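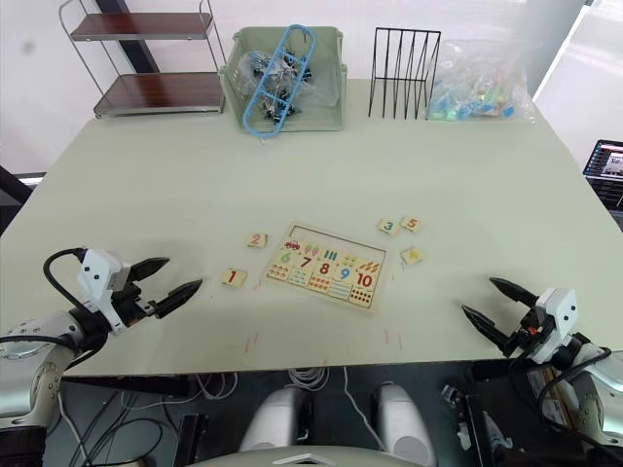 Six through ten in their spots, and some of the low numbers still out on the table.

Home | Puzzles & Games | Thrift Finds | Small Spaces | About

Filed under: Wooden Things, Rainy Day Stuff

I have a shelf problem. It's the low one in the hallway, the one that was supposed to hold shoes, and over the last couple of years it has filled up with wooden puzzles. Farm animals, a clock with one hand missing, two different alphabets (neither complete), and now a number board, which I swore I didn't need and then carried home under my arm in May like I'd won it at a fair.

The thing is, I love a number puzzle. I loved them as a kid and I still think they're one of the nicest things you can put on a table. This one has a light wooden tray with the numerals on their own tiles, and then more tiles with little printed pictures that you match up to the number by counting. So the 7 isn't just a 7. Somewhere in the pile there's a tile with seven of something on it, and you've got to go find it. That's a whole second puzzle hiding inside the first one!

I have a bit of history with these. The first one I bought as a grown-up came from a toy shop in Plarnness that was closing down, and it was the kind with tiny pegs that snap off if you look at them funny. The second was from the Quintanilla street market and smelled like somebody's garage for the entire time I owned it. I aired it out on the balcony, I wiped it with vinegar, I put it in a bag with baking soda. Still garage. It went to the donation bin in the end and I feel a little guilty about whoever has it now.

So when I say this one is a keeper, please understand I'm comparing it to some real stinkers.

What I like best is the pictures. There's a little red car, there are ice cream shapes in pink and green, there are plain old dots in red and in blue, and there's one with green and blue bars that I'm oddly fond of. The dots are the hard ones, by the way. Cars you can count at a glance, but a tile packed with small blue dots makes you slow down and put a finger on each one, and then somebody talks to you and you're back at the beginning. I have been defeated by the dots more than once before coffee.

And the colors of the numbers aren't a code, as far as I can tell. I spent a good while trying to work out why the 6 and the 3 are green and the 9 is blue and so much of the rest is red. Odds and evens? No. High and low? Also no. I think somebody in the design office just liked it that way, and fine, me too.

My method, if you can call it that, is to do the numerals first. Get them all lined up, then go back for the pictures. I know people who work the other way around and start with the pictures, and I know people who just grab whatever is closest, and I can't watch that last group. I've also gone back and forth on whether to start at 1 or at 10. Starting from the top end feels like a countdown, so the whole thing has a bit of drama to it. Then you get to the end, and there's always one piece that needs a push. 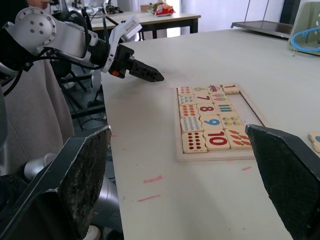

Nearly there. Check out the 1 over in the corner, not quite sitting flat.

I do that exact thing all the time, get a piece into its corner and leave it riding up on the edge. With jigsaw-style pieces like these it's usually a matter of lifting it straight back out and trying again. Don't lean on it. I leaned on one of the alphabets once and I now own a letter Q in two parts.

A few people wrote in after my last puzzle post to ask how I store mine, so quickly: trays flat, never on end, biggest at the bottom. I used to slide a rubber band around each one, but the bands get brittle and leave a mark on the wood. Now I use old pillowcases. One tray per pillowcase, twist the top, done. The Wirnmont library keeps theirs in zip pouches with the piece count written on a tag, which is a great idea that I have been meaning to copy for ages and will probably never get around to.

Cleaning is a barely damp cloth and then straight to a towel. I don't soak anything with printed pictures on it, having learned that lesson on the farm animals. The cow has no face now.

Next up is the clock with the missing hand. I found a bag of 500 wooden craft sticks in the closet and I'm pretty sure one of them wants to be a minute hand. If you've ever fixed one of those, tell me what glue you used, because the stuff I have at home dries yellow.

Last updated in May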